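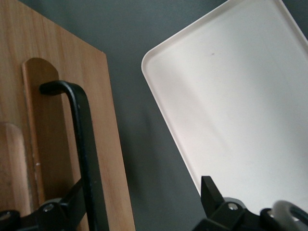
Visit report: Nullwood household storage rooms, open afternoon

The Nullwood site opens its household storage rooms to outside visitors once a year, in December. Our section attended the afternoon session. The purpose was to see how kitchen goods are held, handled and returned to storage between evaluations, and to compare this with our own practice. The visit started at 1:30 p.m. and covered the receiving area, Room 2, the humidity store and the records office.

Receiving area

Goods arrive mixed. A single delivery may contain cutting boards, trays, wire racks and packaged groceries. Each item is unpacked, checked for transit damage and given a shelf position before any test is planned. The site has worked this way since 2000, when it moved from the old Girby warehouse. Outer cartons are flattened on the same day and kept until the item has cleared inspection.

Intake forms are still on paper. Staff copy them into the records system at the end of each shift. We saw a backlog in the in-tray and were told that this is normal for the month.

Room 2: boards and racks

Wooden boards are stored upright. The site's handling instruction, number 2509, allows flat stacking only for transport. A board lying on a closed surface takes up and loses moisture mainly through its upper face, and cupping follows. An upright board is exposed on both sides.

The rack holders that were discussed at most length are black metal bars with a short hook at the top, bearing against the face of the board. The base hardware is black plastic with silver bolts. Points raised by visitors:

Contact area. A hook touches a small part of the board face. Soft woods can mark at this point if the board is pushed hard into the rack. The site checks for marks under a low side light.

Coating. A matte black finish shows chips early, and the site treats this as useful. A chipped holder is taken out of use before bare metal reaches the wood.

Lean. Boards rarely stand truly vertical in a rack of this type. A slight tilt is accepted provided that the board does not move when the rack is lifted.

Bolts. Torque is checked at installation and again after the rack has been loaded. No interval has been set for later checks. We asked whether one was planned and did not get a definite answer.

A loading trial on a Stanska rack had reached 2000 insertions at the time of our visit. The results have not been released. The summary sheet on the door recorded wear at the holders and no failure of the base. The trial uses one board throughout, so it says little about boards of other thicknesses.

Packaged goods

The second part of the program dealt with cartons. The site keeps dry groceries as handling samples and selects them for shape: long and narrow, cube, flat and wide. Work is done on plain gray tabletops. A matte surface keeps glare down and makes crumbs and torn fibers easy to find.
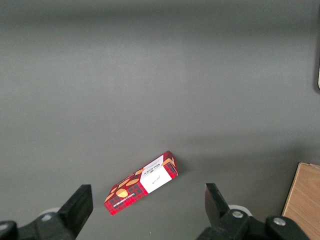 Bajpai Household Products, Storage and Handling Section

The long narrow format is represented by a Walkers vanilla shortbread carton in red tartan print, with a white label panel toward one end. Cartons of this shape are placed on a large face. Standing them on an end is possible but gives a small footprint, and the instruction advises against it on open shelving.

Orientation was the main topic at this table. Staff place cartons without regard to which way the print reads, and correct the orientation only when the item goes back on the shelf. Our practice is to align the label at every step. The Nullwood method saves time during handling and moves the effort to the end of the task. We could not judge from one afternoon which produces fewer misplaced items.

A busy print has a practical effect on inspection. Scuffs and shallow dents are hard to find against a checked pattern, and a plain white panel shows them clearly. Inspectors therefore start with the panel and edges, then run a finger along the printed faces.

Humidity store and records office

The humidity store was closed for recalibration. We saw the door log only. The records office holds intake forms back to 2000, filed by shelf position, and retrieval of a sample form took less time than the same search in our own archive.

Items for follow-up

Request a copy of instruction 2509, including the section on upright storage.
Ask Stanska for the thickness range of the rack used in the loading trial.
Inspect our own board racks for coating damage at the hooks.
Confirm whether visitors may see the humidity store in the spring.

Parking at the site is limited and the front gate closes at 5 p.m. Visitors leaving later must sign out through the Girby entrance.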